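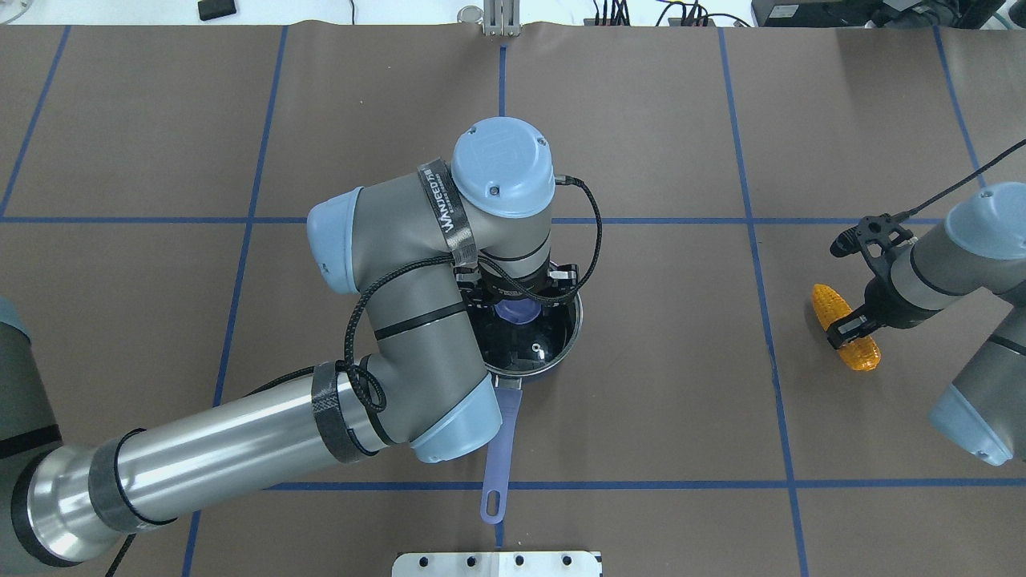
Chapter 3

Batteries and Flight Time

Every small multirotor carries its energy with it, and most of what the pilot can do in the air is decided by how much of that energy there is and how quickly it is used. This chapter deals with the battery: how it is rated, what it gives up during a flight, how it should be charged and stored, and how to work out a sensible time to land. Motors and propellers were covered in Chapter 2 and are mentioned here only where they affect current draw.

By the end of the chapter you should be able to read the label on a flight pack, estimate hover time from weight and capacity, and keep a battery log that another person could follow.

3.1 What the label tells you

A flight pack has three figures printed on it that matter. The first is the number of cells in series, written as a number followed by S. A lithium polymer cell has a nominal voltage of 3.7 volts and reaches 4.2 volts when full, so a 3S pack is nominally 11.1 volts. The second is capacity, given in milliamp hours. The third is the discharge rating, or C rating, which says how fast the pack can be emptied without harm.

The C rating is the one most often misread. Multiply it by the capacity in amp hours to get the largest continuous current. A pack of 2 amp hours rated at 20C should supply 40 amps. Makers are generous with this figure, and it is wise to plan for well under it. Cells that are worked close to their limit get hot and swell, and they lose capacity early.

3.2 Where the energy goes

Nearly all of it goes to the motors. The flight controller, receiver and video transmitter take a small share that hardly changes from one flight to the next. The motors' share changes all the time. Hovering in still air is the usual reference point, though it is not always the cheapest way to fly. Many airframes use slightly less power in slow forward flight than they do standing still, because the propellers meet cleaner air.

Weight is the main cost. A larger battery stores more energy but has to be lifted, and past a certain size each added gram of battery buys very little extra time. Damian Sowa's tests with the Petrenko training frame, set out in Table 3.1, show this clearly. With a 213 gram pack the frame hovered for longer than it did with the next size up, which was also the more expensive of the two.

Cold matters too. A pack taken from an unheated car on a winter morning will sag in voltage as soon as the throttle is raised, and the low battery alarm may sound within the first minute. Keep packs in an inside pocket until they are needed.

3.3 Deciding when to land

Beginners tend to fly until the alarm and then turn for home. It is better to set a timer. Fly gently at low height, land with a fifth of the capacity left, and note the time. Do this with each pack you own. The shortest of these times becomes the timer setting for calm days, and it should be cut further in wind. Remember that a drone carried downwind on the way out must fight the same wind on the way back — a mistake that accounts for a good many landings in hedges.

3.4 Charging and storage

Use a balance charger, check that the cell count on its screen matches the label, and stay in the room. The normal rate is 1C. Packs that will not be flown for a few days should be brought to 3.8 volts per cell and put in a fire-resistant bag away from anything that burns. Do not charge a pack that is swollen or punctured, or has been in a crash, until it has been inspected.

Exercise 3.1 asks you to start a log. Give each pack a number and record the date, flight time and resting voltage after every landing.

Recent items
Chapter 2: Motors and Propellers
Answers to exercises, revised 21/02/2022
Reading a wind forecast, by Veronika Camenzind
Blank battery log sheet (31 rows)
Corrections to the July printing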